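Support – Large prints and posters
Ticket 1074
Status: Open, waiting for reply
Product: Vovum room print, paper, unframed
Shop: Plunditz

Message from customer

Good morning,

I write again about my print, the pale room with the windows. I ordered it in September for the wall of our reading corner in Paewai. The colours are fine and I am happy with the picture. The problem is the paper. It has creases and it does not want to lie flat.

I have followed the advice on your help page, step by step, and I note the results here so you do not need to ask me the same things.

1. Left it unrolled on a table, face up, for one night. The corners came up again in the morning.

2. Rolled it the other way round a tube for 6 hours. This helped with the curl. The small creases in the middle stayed the same.

3. Put it face down between two clean sheets, with books on top, for 91 hours. Better at the edges. In the middle I still feel the creases with my finger, and in side light I see them also.

4. I did not try the iron. Your page says "low heat from the back", but it does not say if this is safe for the Vovum paper. Please can you confirm before I do it?

Reply from Plunditz support

Thank you for the clear list. Please do not use an iron on this paper, the ink can become shiny. The line on the help page is for our cotton prints and we will correct it. Can you tell us how the parcel looked when it came, and send one photo where the surface of the paper can be seen? Please lay the print flat, without glass.

Message from customer

Thank you, then I leave the iron in the cupboard.

The tube from Prolus had a dent near one end, but the lid was closed and I did not think more about it on that day. I no longer have the tube. I am sorry, I know you prefer that we keep it.

Two more questions:
– If I glue the print on a board, will the creases go away or will they show more? The framer here can do it, but he wants 100 for the work and he gives no promise.
– If you send a new one, must I return this one? I do not want to roll it again if it is not necessary.

I would like to have it on the wall before the new year, but I understand that today is 22nd December and that you are probably few people in the office.

The photo is attached below.

Kind regards

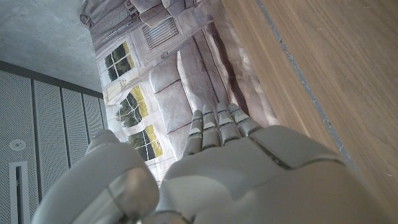
Attachment 1: the print laid out, paper slightly crumpled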